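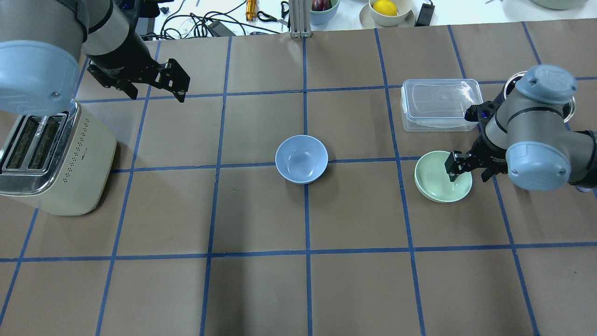 A two-slot toaster in cream and chrome, with a light-blue bowl and a pale green bowl from the breakfast table.

Helotska opens breakfast corner at Pilier for first-time renters

16th June

Helotska, the household goods lending service, has opened a breakfast corner at its Pilier branch. Members can now borrow a toaster, bowls and food containers on a single loan, for up to 82 days, at no charge beyond the yearly membership.

The corner is meant for people moving into their first rental, people between homes, and families with visitors staying for a few weeks. Until now the branch lent mainly tools, folding furniture and garden gear. Kitchen items were kept in a back cupboard and had to be asked for at the counter.

"We had people walking out with a drill and a stepladder and then asking where they could get a cheap toaster," said Sharada Kurup, branch manager at Pilier. "We had toasters. They were on the second shelf behind the fondue sets."

The breakfast loan has been put together from goods already in the collection and from donations made over the summer and autumn. Each loan includes a two-slot toaster, small bowls for cereal or fruit, and a clear plastic container for bread or leftovers. Members choose their own bowls from the shelf. The colours are mixed and sets are not kept together, so anyone wanting a matching pair should come early in the day.

Four-slot toasters are held separately and are lent for a shorter period, as there are fewer of them. Kettles are not part of the breakfast loan but can be added to it at the counter.

All electrical items are tested and tagged before they go on the shelf and again each time they are returned. Crumb trays are emptied by staff. Members are asked to let a toaster cool fully before packing it, to wrap the cord loosely and to bring it back in the box supplied. Bowls and containers should be washed and dried. Chips and cracks should be mentioned at the counter so the item can be taken out of use. There is no charge for ordinary wear.

Sharada Ramasamy, who looks after the kitchen collection across all Helotska branches, said small bowls were the item members asked for most often.

"Plates get handed down, and everybody seems to own too many mugs," she said. "Small bowls go missing or get broken. We would like more of them, and they don't have to be new. A bit of colour is welcome."

The shelving was supplied by Rajan, a joinery workshop two doors from the branch, and fitted over three evenings so that lending could go on during the day. The lower shelves carry the heavier appliances. Bowls are at bench height, where children can reach them with an adult. A table beside the shelves gives members room to set out a loan and check it against the list before signing.

The Skavance branch will have its own breakfast corner in September, once the flooring at the rear of the building has been replaced. Skavance members who want a toaster before then can reserve one from Pilier and collect it from their own branch on the next transfer day.

Helotska lends about 800 household items across its branches. The kitchen collection also covers baking tins, mixing bowls, slow cookers, cake stands and preserving jars. The usual loan period for these is unchanged.

Donations for the breakfast corner are accepted at the Pilier counter during opening hours. Toasters should be in working order, with an undamaged cord and plug. Bowls should be free of chips and safe for the dishwasher. Clear plastic containers need to come with their lids. The branch cannot take glassware, knives or microwave ovens at present, and asks that nothing be left at the door after closing.

Membership can be taken out at either branch with proof of address. A letter from a landlord or housing provider is accepted for people who have not yet moved in.

Media contact: Sharada Kurup, Branch Manager, Helotska Pilier. Interviews and visits to the branch can be arranged through the front counter.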